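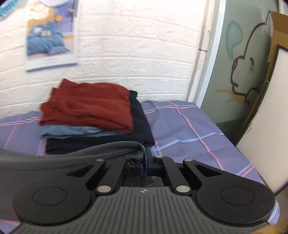
Section 2. Preparing garments before first steaming

The Rumlow garment steamer is intended for clothing made of cotton, linen, wool and most blended fabrics. Before filling the tank, read the care label of each item and set aside anything marked "do not iron" or "do not steam". Garments may be sorted on any flat, dry surface. A folded stack of clothes on a bed, as shown, is suitable for sorting, but steam must never be applied while the items are lying on bedding.

1. Empty all pockets and close zippers.
2. Unfold each garment fully and shake it out once.
3. Hang the garment on the Estley hanger supplied, with the seams straight.
4. Fill the tank with 400 ml of cold water. Do not add perfume or fabric softener.
5. Select the fabric setting and wait for the indicator to turn green.

Note: Jackets with shoulder pads should be placed on the wide Tipoki hanger (sold separately).
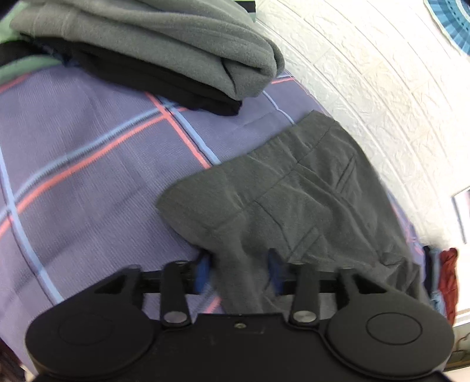 Fig. 2. Dark gray garment held by a fold.

6. Hold the steam head 5 cm from the fabric and work from top to bottom.
7. Allow the garment to hang until fully dry – do not wear or fold it while damp.

CAUTION: Steam can cause burns. Never steam a garment while it is being worn. Keep the hose clear of the floor and unplug the unit before refilling.

For stain removal, see page 56.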